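Ticket 66 – Cellule plateau : la règle de dégagement au-dessus du rebord est-elle applicable ?
Projet : Gurumard
Ouvert par : Carmela Ferraro
Assigné à : Apolinar Maldonado
Priorité : moyenne (était : haute)
État : en attente de décision

Message initial – C. Ferraro

La fiche de bonnes pratiques que Gratetti nous a transmise en novembre impose une hauteur de dégagement de 70 mm au-dessus du point le plus haut de tout contenant avant le moindre déplacement latéral, pince vide ou non. Je l'ai appliquée telle quelle. Depuis, le programme s'arrête sur un défaut de limite articulaire une fois sur deux à l'approche du plateau crème, côté bord arrière. Je revérifie les trajectoires depuis deux jours et je ne vois pas d'erreur de ma part. Quelqu'un peut-il me dire d'où sort ce chiffre ?

Réponse – A. Maldonado

Je me suis posé la même question. La fiche cite « les règles de l'art », sans référence, sans essai, sans date de révision. Pour moi ce n'est pas une règle, c'est une habitude qu'on a mise dans un tableau. J'ai demandé à Gratetti le document d'origine, on m'a renvoyé la même fiche en PDF.

Avant de toucher au chiffre, je voudrais quand même écarter le reste. Peux-tu vérifier, dans cet ordre :

1. Le centre outil déclaré correspond bien à la pince montée, accouplement compris.
2. La charge utile saisie est celle de la pince sans pièce.
3. Le repère table a été repris après le dernier déplacement du plateau.
4. Le plan de sécurité arrière n'a pas été recopié d'une autre cellule.

Réponse – C. Ferraro

Point 1 : correct. Point 2 : correct. Point 3 : non, il datait d'avant le changement de plateau. Je l'ai repris, le défaut est toujours là mais il tombe plus tard dans la trajectoire. Point 4 : je ne sais pas comment le vérifier, le plan s'appelle « arriere_def » et personne n'a laissé de commentaire dans le fichier.

Réponse – A. Maldonado

« arriere_def », c'est le nom que Cantero donnait à tout. Je parie qu'il vient de la cellule Pladent, où la table était moins profonde. Compare la cote en Y avec celle de la sauvegarde Pladent, si elle est identique au dixième on aura notre réponse.

Sur le fond, je reste méfiant. Une hauteur unique pour tous les contenants, ça rassure en audit et ça ne dit rien du risque réel. Ce plateau a un rebord bas et deux poignées tubulaires sur les petits côtés. Si quelque chose doit accrocher, ce sera un doigt ouvert contre une poignée, pendant un mouvement latéral, et la fiche ne parle ni de l'ouverture des doigts ni des poignées. Elle mesure « le point le plus haut », point final. On peut la respecter à la lettre et passer quand même trop près. 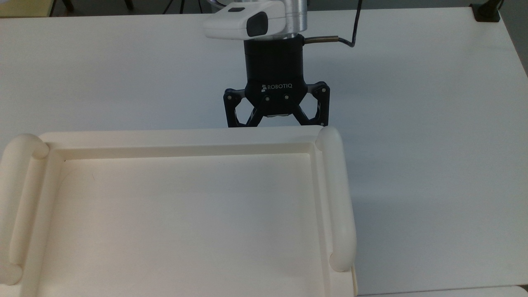

Je proposerais donc de raisonner en deux temps. D'abord une hauteur de transit, à fixer par contenant, mesurée avec les doigts dans l'ouverture qu'ils auront vraiment pendant le trajet. Ensuite une zone interdite autour de chaque poignée, dans laquelle on n'autorise que des mouvements verticaux à vitesse réduite. C'est plus long à déclarer, je le sais.

Réponse – C. Ferraro

Cote Y identique à celle de Pladent. Donc oui, plan recopié. Je l'ai recalé sur le bord arrière de notre table et j'ai relancé 9 cycles à vide, hauteur de la fiche conservée : aucun défaut.

Ce qui m'embête, c'est qu'on peut maintenant conclure que la fiche était bonne et que le problème venait de nous. Gratetti va le lire comme ça.

Réponse – A. Maldonado

Ils auront raison sur la moitié. Le défaut venait du plan de sécurité et du repère pas repris, c'est à nous de l'écrire clairement. Mais neuf cycles à vide ne valident pas une règle. Ils montrent que le bras peut l'exécuter, c'est tout. Je n'ai toujours pas vu la mesure derrière le chiffre, et je ne signerai pas « conforme aux bonnes pratiques » sur la base d'un PDF sans auteur.

Autre remarque pendant que j'y suis : la fiche demande un « contrôle visuel du dégagement » par l'opérateur. Depuis quel endroit ? Vus en plongée, des doigts juste derrière le rebord et des doigts au-dessus se ressemblent beaucoup. Un contrôle visuel sans point de vue imposé, je n'appelle pas ça un contrôle. Une cale posée sur le rebord, pince immobilisée et bras à l'arrêt sécurisé, me paraît moins discutable.

Actions

– Carmela : renommer le plan arrière, ajouter un commentaire avec la date et l'origine des cotes. Fait.
– Carmela : ajouter la reprise du repère table à la liste de changement de contenant. Fait.
– Apolinar : relancer Gratetti sur la source de la hauteur imposée. Relancé le 9 décembre 2018, sans retour.
– Apolinar : rédiger l'essai avec cale, une fois doigts ouverts, une fois doigts fermés. En cours.
– À décider : zones interdites autour des poignées, pour ce plateau seulement ou pour tous les contenants à poignées.

Dernier commentaire – C. Ferraro

Je baisse la priorité, la cellule tourne. Je garde le ticket ouvert tant que la question de la source n'est pas réglée. Et si la réponse est encore la fiche, je la joins une troisième fois.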